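January meeting of the Inton Book Circle, written up by me, Rasa Siliņa

Present: Gediminas Lapiņa (chair, more or less), Vlastimil Bartoš, Ott Navickas, Žydrūnas Dambrauskienė, and me with the notebook. We started at 6:40 p.m. once Ott found his reading glasses (on his head, please let the record show). Last month's minutes were approved after Vlastimil asked me to correct the part where I said he "hated" the December book. He would like it to say "struggled with." Corrected!

1. This month's book

We read Zostumness, all 500 pages of it, and I will say up front that I loved it, so take these notes with that in mind. Gediminas asked everybody for a quick reaction before we got into it. Žydrūnas said the first half was the best thing we've read since she joined. Ott said he nearly quit at page 80, where the lighthouse keeper spends a whole chapter sorting letters, and then couldn't put it down from page 95 on. Vlastimil struggled with it (see, I'm learning).

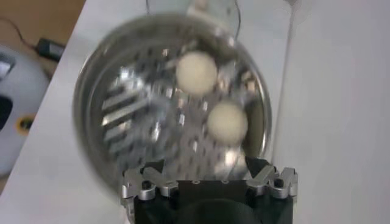
We spent most of our time on the sister. Žydrūnas thinks she wrote the unsigned letters herself, and she had her sticky notes ready to prove it — the spelling of "harbor" changes in chapter four and never changes back. I missed that completely and had to go home and check. She's right about the spelling, although I still think it was the aunt. Gediminas said the author probably didn't want us to know, and Vlastimil said that in that case the author should have told us something else instead, like what happened to the boat. I've thought about the boat a lot since then, to be fair to him.

Then we got into the ending. I'm going to keep this vague for the members who are still reading (hi, you know who you are). Three of us liked it, Ott thought it came two chapters too late, and Vlastimil said he read the last page twice to see if he'd skipped one. Gediminas read the final paragraph out loud, which was a nice moment, and I got a little teary and blamed my cold.

Ratings out of five: me five, Žydrūnas four and a half, Gediminas four, Ott three and a half, Vlastimil two. He wants it noted that the two is for the descriptions of weather.

2. Next book

We had two on the table. Gromon is the mystery set in a piano factory that Ott has been pushing for ages, and Toom is the family story Žydrūnas brought up back in the fall. I had read a sample of each. Gromon opens with a great, fast scene and a narrator who is obviously lying, and I was sold by the second page. Toom is slower, but the grandmother is very funny.

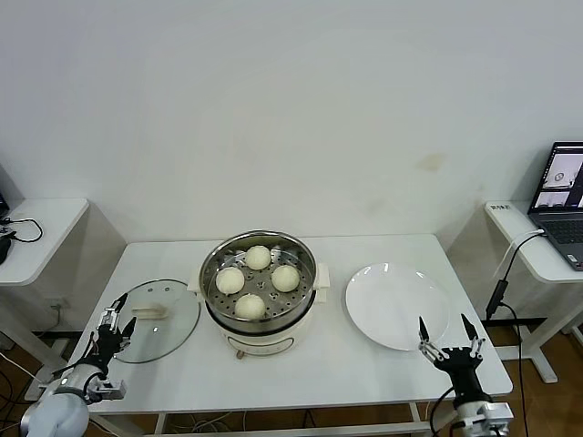 Vote went three to two for Gromon, with Toom moved to the month after so it doesn't get lost again. Ott was so pleased that he offered to write the discussion questions, and we accepted before he could take it back. Please, Ott, no more than ten this time. Vlastimil asked how long it is and cheered up a lot when he heard it's under 300 pages.

Gediminas will check how many copies the library has. Žydrūnas already owns one and will lend it out when she's done, but she would like it returned without the corners folded down. I feel that was aimed at me.

3. The reading challenge

Our group goal for last year was 70 books between the five of us, and we made it! Just barely, and only if we count the two audiobooks Gediminas listened to while painting his hallway. We had a short argument about that. Audiobooks count, by four votes, and Vlastimil abstained.

For this year we're keeping the same goal and adding a few categories: one book in translation, one you were supposed to read in school and didn't, and one picked by its cover alone. I already know my school one and I'm dreading it.

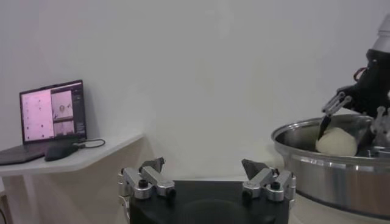 Keeping track of it all was the next question, and it took longer than it should have. Last year I had everybody's titles on loose paper and I lost Ott's entire summer, so I said I'd go along with whatever people wanted. Žydrūnas is for one shared list that everybody types into. All that needs is an open laptop on a side table, like the dark gray one with the pinkish screen, and each of us could add our titles before sitting down. Gediminas prefers email. We're trying the shared list until spring, and I'll set up the columns: title, author, who read it, category, and a space for one sentence of opinion. One sentence, Vlastimil.

4. Other stuff

Ott still has my copy of the December book. Žydrūnas asked if we could start at 6:30 for real and everyone agreed, including the people who are always late. Gediminas would like somebody else to chair in the spring and looked at me while he said it. I said I'd think about it.

To do before next time:
Gediminas: library copies of Gromon
Ott: questions, and my book
Me: the shared list
Everybody: read up to the end of part one, at least

We wrapped up at 8:50 p.m.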